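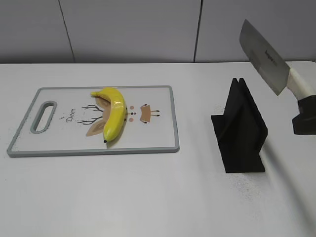
How to revise a long first draft

You finished a draft. It may be a novel, it may be half of one with an ending stuck on. Either way it needs a second pass, and the method on this page is the one I use. It works for anything over 40 pages. My last draft ran to 102 chapters, most of them very short, and I used the same steps on it.

Step 1. Put it away

Leave the draft alone for at least two weeks. I finished mine in October and didn't open the file until after the holidays. Write something else in the meantime if you want to. Don't reread "just the first chapter."

Step 2. Read it all without fixing anything

Print it or put it on an e-reader, so you can't edit as you go. Keep a notebook next to you and write down only the page number and a few words, such as "bored here" or "who is this?" If you find a typo, leave it.

Try to get through the whole thing in a week. If you read it over two months you will forget what you set up in the beginning and miss the places where you dropped it.

Step 3. Make a scene list

Go back to page one and write one line for each scene. Put down who is in it, where it happens, and what is different by the end. A line from mine looked like this:

Diệp takes the ferry to Castham, finds the house sold.

If you can't fill in the last part, mark the scene with a star. Starred scenes usually get cut or joined to the one next to them. I had nine in a row in the middle of the book, all of them people talking in a kitchen.

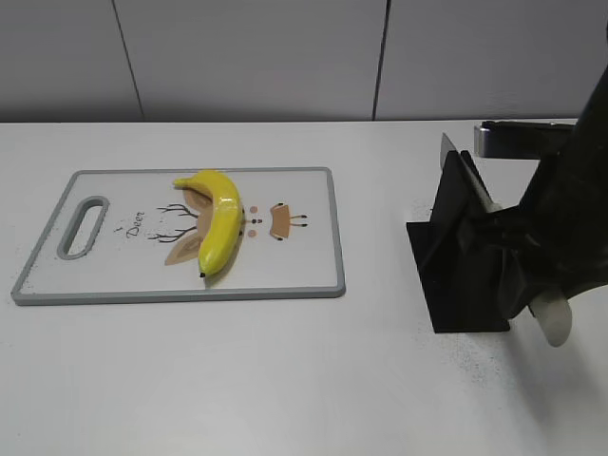 How long should the scene list be?

One line per scene, and no more than 2000 words in total. If yours runs longer, you are retelling the story. Trim each line back to the person, the place and the change.

Step 4. Fix the big things first

Sort your notes into two piles. The first is for anything that affects more than one chapter: a missing motive, a character who should be gone, a timeline that doesn't work. The second is for everything else. Don't touch the second pile until the first is done. I once spent a Tuesday evening polishing a storm scene in Skovard and then deleted the whole trip.

Save a new copy of the file before each big change and put a number in the name. Keep a separate file for cut scenes too. You will probably never use them, but it makes cutting easier.

Step 5. Go through the small things

Now work chapter by chapter. Read the dialogue out loud. Search for the words you lean on (mine are "just," "looked" and "seemed") and take out the ones you don't need. Check that names are spelled the same way all through. I had a town called Jiltach that turned up with three different spellings.

Step 6. Give it to one reader

Pick someone who reads the kind of book you wrote. Ask them to mark where they stopped reading for the day, and where they got confused. My reader, Chiến Hứa, sent back two pages of notes, and half of them were about the same chapter. I rewrote that one from scratch.

When the notes come in, wait a day before you answer. Then go back to Step 4 with the new list.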